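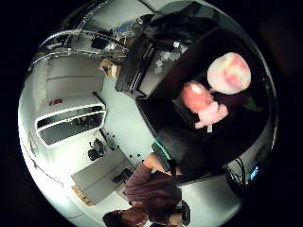
According to the Bindero end of the bench, soft toys in an open cubby stay put if the shelf is deep enough, and there's no need for a lip or a basket.

Notebook > Wirkside > Shelf storage

May 22, 2024. Not convinced. Two soft things on a dark shelf proves very little. Ours has 4 compartments to fill and the Mernska catalogue claims 100 toys "stored neatly", which I'd like to see. Anything round will roll the moment someone pulls out the one beside it. Also the black bag is on top of the unit again. Bags go on the hooks.

Try the Nyitrai baskets in July, same toys, then argue.

3 comments
Last updated: May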